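Ute Pfeiffer
Thread: holding dried beans at a simmer, and what salt does to the skins 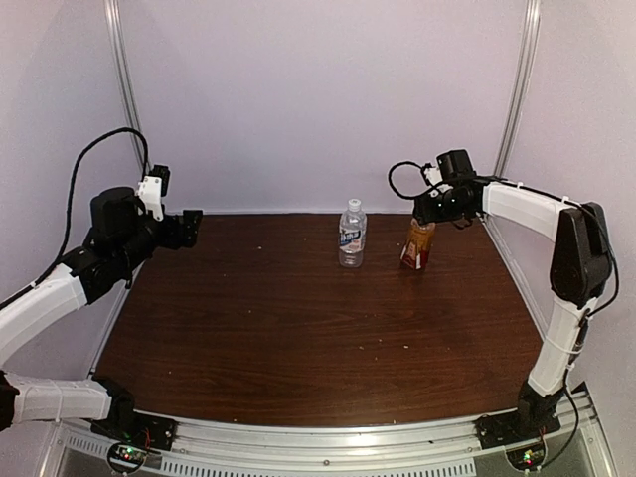
Filed under: Cooking / Beans and Legumes

Posted 27/05/2006

1/ I have cooked the same white bean four ways over the past few weeks and kept notes. Posting the method and the results in pieces. Skip to post 14 if you only want the procedure.

2/ The bean is Lamrani, a medium white, thin skin, sold dry by the pound at the Dikeck market. It cooks faster than a navy bean and breaks more easily. If you use a thicker-skinned bean, expect longer times at every step below.

3/ Base quantity for every batch: 600 grams dry, picked over and rinsed twice. I discard split beans and anything wrinkled before weighing. Wrinkled ones never soften at the same rate as the others and they make the doneness test unreliable.

4/ Variables tested: plain soak, salted soak, salted soak with a pinch of baking soda, no soak. Everything else held constant, or as constant as a gas burner allows.

5/ Water. My tap water is hard. Calcium binds to pectin in the skins and slows softening. For the test batches I used filtered water for both soak and cook. One stray batch with tap water took an extra 25 minutes and the skins stayed tough. I did not repeat it.

6/ Plain soak, overnight, drained, fresh water. Soft at 70 minutes. Many split skins, a fair amount of starch in the pot. Interior good. Flavor flat in the center even after salting the broth at the end.

7/ Salted soak. 15 grams of salt per liter of soaking water, overnight, drained and rinsed. Soft at 60 minutes. Very few splits. Seasoned all the way through. Sodium displaces some of the calcium in the skin, so the skin stretches as the bean swells.

8/ The old rule that salt toughens beans did not hold in any batch. I salted the cooking water from the start in two of them and saw no difference in tenderness. What does toughen them is acid. Tomato, vinegar, lemon and wine all go in after the beans are soft.

9/ Salted soak plus soda. A quarter teaspoon in the soak water, none in the pot. Soft at 40 minutes. The skins nearly dissolved. Fine for puree or a dip. Bad for salad. There was also a faint soapy taste that rinsing did not fully remove.

10/ No soak, straight into salted water. Soft at 115 minutes. The broth was the best of the four, darker and thicker. Texture uneven, with a few firm ones scattered through the pot. If dinner is flexible this is a reasonable way to do it.

11/ Weights, since someone asked. The salted-soak batch went from 600 grams dry to a drained weight after soaking that I wrote down on a receipt and lost. After cooking, the no-soak batch drained at 1360. I would plan on a little more than double for storage.

12/ Temperature matters more than I expected. A rolling boil knocks the beans against each other and strips the skins. I bring the pot to a full boil for ten minutes, then drop it until a bubble breaks the surface every second or two. On my thermometer that reads 200 to 205 F near the center.

13/ Do not skip the ten minutes of hard boiling if you are doing red kidney beans. They contain a lectin that low heat does not destroy. Slow cookers on the low setting may never get hot enough. White beans have less of it but I boil them too.

14/ Procedure. Soak 600 grams of beans in 2 liters of cold water with 30 grams of salt, 8 to 12 hours. In a warm kitchen put the bowl in the refrigerator, where it can go to 24 hours. Drain. Rinse.

15/ Put the beans in a heavy pot. Cover with fresh water by two inches. Add one halved onion, cut side down, four cloves of garlic with the skins on, one bay leaf, two tablespoons of olive oil and one teaspoon of salt.

16/ Boil hard ten minutes. Skim if there is foam. Lower the heat, set the lid ajar. Start tasting at 45 minutes. Top up with hot water if the beans break the surface.

17/ Doneness test: take five beans from different parts of the pot. Eat all five. If one is chalky in the middle, give the pot another ten minutes and repeat. Testing a single bean tells you very little.

18/ Turn off the heat and leave them in the broth for at least 30 minutes. They firm slightly and take in more seasoning. Adjust the salt after this rest. Remove the onion and bay. Squeeze the garlic back into the pot if you like it.

19/ Pot. I used the Indard enameled one, 5 quart, for all four batches. Holds a simmer well on the smallest burner. The lid fits tightly enough that it needs to be propped, otherwise it creeps back up to a boil.

20/ I also tried the oven. Same soak, same ten-minute boil on the stove, then covered at 250 F. Soft at 85 minutes. Slower, but the heat comes from all sides and I had almost no splits. This is what I would use for a large dinner.

21/ Pressure cooker: the Mivon, natural release, soaked beans, 9 minutes at full pressure. Tender but cloudy, and I could not check them partway. At 7 minutes a few were underdone. Quick release burst a lot of the skins. Never fill past the halfway line with beans. Foam can reach the valve.

22/ Age of the beans. A bag I found at the back of the shelf, bought in January of last year, needed two and a quarter hours with the salted soak and still had a grainy center. Old beans are not unsafe. They are a candidate for the soda method and then the blender.

23/ Storage. Keep them in their broth. Refrigerator, five days. Freezer, three months, flat in bags, with an inch of room for expansion. Drained beans dry out and crack within hours. Cool the pot in a sink of cold water before refrigerating. A full hot pot takes too long to come down otherwise.

24/ Use 1, salad. Drain two cups while still warm. Three tablespoons of olive oil, one of red wine vinegar, half a small red onion sliced thin and soaked in cold water for ten minutes, chopped parsley, black pepper. Dress warm, serve at room temperature.

25/ Use 2, soup. Four cups of beans with broth. Puree one third. Return to the pot with a diced carrot and a celery stalk that have been cooked in oil until soft. Add water to the thickness you want. Chopped greens in the last five minutes.

26/ Use 3, on toast. Mash one cup with a fork, a spoonful of broth, a little grated lemon zest. The lemon is fine at this point. The beans are already cooked.

27/ Use 4, baked. Beans in a shallow dish, enough broth to come halfway up, a cup of crushed tomatoes, a teaspoon of thyme, bread crumbs tossed in oil. 375 F for 35 minutes. Rest it ten minutes or it runs all over the plate.

28/ Reply to a question on sugar: a tablespoon of molasses in the cooking water slows softening. It is both slightly acidic and a source of calcium. For baked beans in the American style, cook the beans until just tender first. The long bake with molasses then holds them in one piece.

29/ Reply on gas: draining the soak water removes some of the sugars responsible. Results vary by person. I did not measure this and don't plan to.

30/ Reply on ham bones: fine, but cut the salt in the pot to zero and season at the end. A smoked bone can carry more than you expect. Take it out when the beans are soft, strip the meat, put the meat back.

31/ Reply on doubling: 1200 grams fits in the 5 quart pot only if you don't mind stirring near the rim. Use an 8 quart. Time to boil goes up, simmer time does not change by much.

32/ Correction to post 7. The 15 grams per liter is for fine salt, by weight. By volume that is a scant tablespoon of table salt, or closer to a tablespoon and a half of a coarse kosher salt depending on the brand. Weigh it if you can.

33/ Chickpeas next. Same four soaks. They have a much thicker skin, so I expect the soda to be more useful there. First batch is in the refrigerator with the salt soak now.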